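Search this site
Search
Friday
Speaker notes by Anouk Brouwer

Slide 1. Title

Good evening. I've been asked to talk about the liaison office on the Bitley crossing, why it closed, and what would have to happen for it to open again. I worked in the office as a political officer on secondment. I'm speaking for myself tonight.

I'll go for about 60 minutes including questions. Hold the questions about prisoners until slide 6 if you can.

Slide 2. The line

The ceasefire line runs from the Bitley crossing down to the Jestine reservoir. It isn't a border in law. Neither government recognises it as one, and both avoid the word in print. In conversation everyone calls it the border, and I'll probably slip and do it too.

There are seven crossing points on the old maps. Only Bitley was ever used for official traffic after the ceasefire. Jestine was opened for farm vehicles in two harvest seasons and then shut again after an argument over fuel inspections.

Slide 3. What the office did

Each side kept a deputy head and a small staff in the same building, on separate floors, with a shared meeting room between them. The daily job was dull. We called upstairs at 9 in the morning, confirmed that the line worked, and exchanged whatever notices had come in overnight. Road works, military exercises, burn-offs close to the line, a stray fishing boat on the reservoir.

Most notices were a paragraph long. In its last full year the office logged 1,543 of them. I mention the figure because the press coverage at the time said the place had been idle for months, and the log doesn't bear that out. What had stopped was the weekly meeting of the two deputy heads. The working-level traffic carried on until the last morning.

(Pause here. People usually want to ask who kept the log. Both sides did, and the two copies were compared every Friday.)

Slide 4. The Meijer broadcasts

The trouble started with a loudspeaker group based outside the town of Meijer. They had a trailer, a generator and a licence to hold public gatherings, which they took to cover amplified speech across the line. The northern side sent a protest through us. The southern ministry replied that the matter was before a local court.

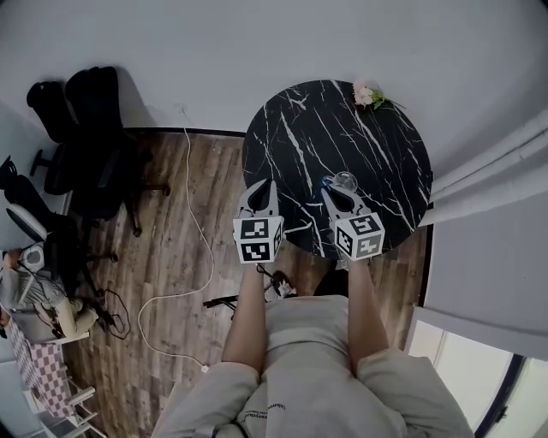 That reply was accurate, and it was read on the other side as a refusal. In their system a ministry doesn't wait for a magistrate. I sat through three calls where the same two positions were read out, politely, and then read out again. We should have asked the capital to send someone who could explain the licence in person. We asked for a revised text instead and lost nine days waiting for it.

By then the broadcasts had moved to the evening, when the wind came off the water and carried them further. A second protest arrived with a deadline in it. The third was a notice of withdrawal.

Slide 5. The withdrawal

It came in October. The northern staff gave us a list of furniture they were leaving behind and asked for a signature. Our deputy head signed it. The phone line was left connected, but calls upstairs weren't answered after noon.

A few things stayed in place, and they get overlooked:

- the military hotline, which doesn't run through the office
- the flood warning arrangement for the Jestine dam
- the Fleltus protocol on medical transfers, signed earlier and never cancelled by either party

The Fleltus protocol has been used since the closure. I can't go into the case. I can say that the ambulance went through Bitley with the paperwork the protocol requires, and that the gate was opened from both sides.

Slide 6. Prisoners and families

The office never handled prisoner cases. It passed letters. Family visits were organised by the two Red Cross societies, with the office booking the road. When the office shut, the bookings had nowhere to go, and the visits lapsed without anyone formally ending them. If you're writing to your member about this, ask about road bookings. It's a smaller request than reopening the office and it can be granted by a lower level of official.

Slide 7. What reopening would take

A court ruling on the Meijer licence would help, whichever way it goes. So would a named contact on each side with authority to answer a protest within a day. The building itself is sound. The heating needs work, and the shared meeting room will want a new interpreter's booth.

I don't expect movement before the budget is through. Leave this slide up during questions.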